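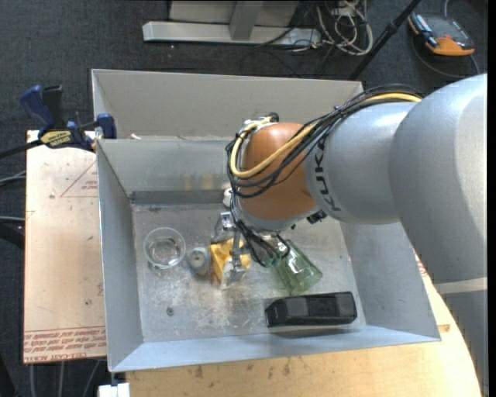

Avthorpe opens its picking cell to visitors for an afternoon

December 18, 2024

The automation workshop at Avthorpe held a working demonstration of its bin picking cell this week, the first time the cell has been run in front of people from outside the building. Visitors stood behind a taped line on the cell side of the hall and watched a KUKA arm take mixed objects out of an open metal bin. The session ran for three hours, with short breaks between blocks so that the next group could move up to the line.

Bin picking is an old problem in warehouse and factory work. A person can reach into a container of unrelated items and take hold of one of them with little thought. A machine has to decide which item to approach, from what angle, how deep to go, and how far to open its fingers, and it has to do this without striking the walls of the container. Much of the afternoon was spent on that last point. The bin at Avthorpe is sheet metal with sloped sides, and its floor is scratched and scuffed. Staff told visitors that the planner treats the walls as solid from the rim down and adds a margin on each side. The margin was widened in November after a series of trial runs in which the fingers came too close to the front wall.

The demonstration was organized in blocks of 16 pick attempts. Before each block the bin was cleared and a new set of objects put in by hand, without any arrangement. The bin was never filled. A small number of items lying apart from one another is easier for the arm to reach but gives it fewer surfaces to push against, and light objects can slide when a finger touches them. The groups that came later in the afternoon saw sets with more contact between items.

See-through items drew the most questions. The sets included a transparent cup and a translucent green container, and both are hard for the kind of depth sensing used in the project. Light passes through the material or bounces off it, and the measured surface comes back with holes in it or at the wrong height. The bare metal floor adds to the difficulty, as it shows through a clear object and throws its own reflections. The Avthorpe group handles such items with a second estimate made from the color picture alone. Where the two estimates disagree by more than a set distance, the arm leaves the object and goes to another one. It returns to the skipped object when nothing else is left.

Dark glossy items are treated the same way. Items with strong color, such as the yellow one used in several blocks, are usually attempted first. Staff said this ordering was not written into the software by hand. It follows from a confidence score, and the score is higher where the depth reading is complete.

The gripper is a metal unit with narrow fingers, carried below the wrist of the arm. Narrow fingers can enter gaps between objects and between an object and a wall. They also give a small contact area, and a round object can turn between them when it is lifted. A suction tool was tried earlier in the project and set aside. It held flat boxes well and lost most of the rest. The group has not ruled out using both tools together, but the weight of a combined unit would mean slower moves near the bin.

Cable routing was another subject at the line. Cables run along the outside of the arm, over the wrist and down toward the gripper. A loop that is too short pulls on its connector when the wrist turns, and one that is too long can hang into the bin and touch the objects. The routing limits the wrist to part of its range, and the planner is told about the limit. Several approach angles that would otherwise be valid are thrown out for this reason. A visitor from a packaging plant asked whether an internal cable path would solve the matter. The answer was that it would help, and that the present arrangement makes it quicker to change tools during development.

The software that selects the grasp is called Trudach and has been written at the workshop. It produces a list of candidate grasps for every new view of the bin, removes those that would bring the fingers or wrist into a wall, and ranks what remains. During the demonstration the list was shown on a screen next to the line, so visitors could see which candidates had been dropped and on what grounds. The longest list of the afternoon held 115 candidates. Most lists were much shorter after the wall check.

Speed was not a goal of the session. The arm was held to 60 percent of its normal working speed for the whole afternoon, and it paused above the bin before each descent. Staff used the pause to point out the chosen grasp on the screen. Asked about cycle times in regular operation, they declined to give a figure and said that any number from a development cell would be misleading for a production line.

Two partner firms attended. Medrano, which builds sorting equipment for returned goods, is interested in containers where the contents are not known in advance. Its engineers asked mainly about recovery, meaning what the arm does after a grasp fails. In the current version it retreats straight up, takes a new view and ranks again, with a penalty on the grasp it has just tried. After three failures on the same object it stops and asks for a person. Tondusura makes metal bins and trays for workshops, and its questions went in the other direction. It wanted to know which shapes of container are easiest for a robot to empty. Sloped walls help, according to the workshop, as they leave room for the wrist and let round items roll toward the middle. Sharp inside corners are the worst case for a gripper with straight fingers.

Before the last block, visitors were allowed to choose the objects themselves from a table of spare items. They picked small and flat things for the most part. A washer lying flat on metal is close to the limit of what the fingers can take up, and the software rejected several of these items outright. They were removed by hand at the end of the block.

Results from the afternoon will be kept apart from the regular test records, as the conditions changed between blocks and the object sets were not repeated. The workshop plans to publish its object list and the layout of the bin so that other groups can run the same test with their own arms and grippers. The list is being revised to include more transparent items and fewer boxes.

A second open afternoon is planned at Avthorpe for next year. Places at the line are limited, and groups who wish to bring their own objects are asked to send dimensions and weights in advance. Items containing liquid or glass will not be accepted.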